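Week 4: Symmetry in Living Things and Made Things
Introduction to Form, Tuesday section
Notes prepared by Hayley Pearce

Read these before class. The reading from last week (the chapter on surface and edge) is assumed, and so is the vocabulary sheet.

1. What we mean by symmetry

A shape has symmetry when you can do something to it and it ends up looking the same as it did before. The "something" is called an operation. For this course we need only two kinds, reflection and rotation. Sliding, or translation, comes up in week 9 when we get to pattern and textiles.

Reflection: fold the shape along a line. If the halves match, the line is a mirror line. A butterfly with its wings open has one. So does a plain T-shirt laid flat, if you ignore the label.

Rotation: turn the shape around a point. If it matches itself before you have gone all the way around, it has rotational symmetry. The number of matches in one full turn is called the order. A square has order 4. The letter S has order 2 and no mirror lines at all, which surprises people who go by eye.

2. Body plans

Biologists sort most animals by the symmetry of their bodies. Three terms to know:

Bilateral. One mirror plane, dividing left from right. Dogs, beetles, fish, people. Animals built this way usually have a head end that goes first and does most of the sensing.

Radial. Parts arranged around a central axis. Jellyfish and sea anemones are the usual cases.

Pentaradial. Radial in fives. Found in adult sea stars, sand dollars and sea urchins. The larvae of these animals are bilateral and swim freely, and the five-part body develops later. Some sea stars have more than five arms, so do not use the number alone to identify one.

Sponges mostly fit none of the three and are described as asymmetrical.

Outside symmetry does not tell you much about the inside. Your heart sits to the left of center, your liver is mostly on the right, and your two lungs differ in shape. A flounder starts life with an eye on each side and ends with both eyes on one side. When you write "bilateral" in your notebook, write what you are describing: outer form, skeleton, or organs.

3. Plants and fruit

Flowers get their own words. A flower with several mirror lines, such as a buttercup, is called regular. One with a single mirror line, such as a snapdragon or an orchid, is called irregular, and this trips up students every term. It is still symmetrical. The word is old and we are stuck with it.

Cut an apple across the middle and the core shows a five-part star. Cut it from stem to base and you get something close to a mirror image. The answer depends on where you cut, so always label the cut on your drawing. Rostam Safavi's handout on sectioning fruit is on the course page and covers knives, boards and how to stop an apple from browning while you draw.

4. Made objects

Pots thrown on a wheel have a continuous axis: turn them by any amount and the outline stays the same. Add a handle and that is lost. A mug has one mirror plane, running through the handle. Toys and models borrow from nature and simplify as they go, so they are good practice for beginners.
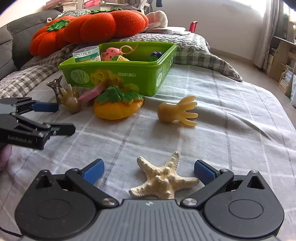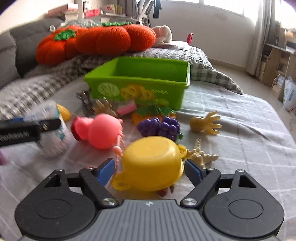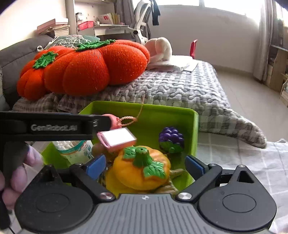

A form drawing should begin with the axis, before any outline goes down. Draw it lightly, as a line if you are looking from the side and as a point if you are looking from above. Mark the order of rotation next to it if there is one. The starfish takes a point at the middle with five lines out from it, one for each tapering arm, and the knobs at the center can wait until the arms are placed. With the yellow pot, ask first what the two handles, one on each side, do to the round base. Treat the pumpkin the same way and decide whether the stem and leaves count as part of the form. Either decision is fine if you write it down.

5. Near symmetry

No living thing is exactly symmetrical. Small differences between left and right are normal, and biologists call the random ones fluctuating asymmetry. In drawing, the mistake to watch for is correcting them. If one petal is shorter, draw it shorter.

For next time

Bring one natural object and one made object, each small enough to hold. Draw both from two viewpoints, axis first, with the mirror lines dotted in. Lucrezia Donati will look at notebooks during the second half of class. Anyone still waiting for tracing paper should see her before the break.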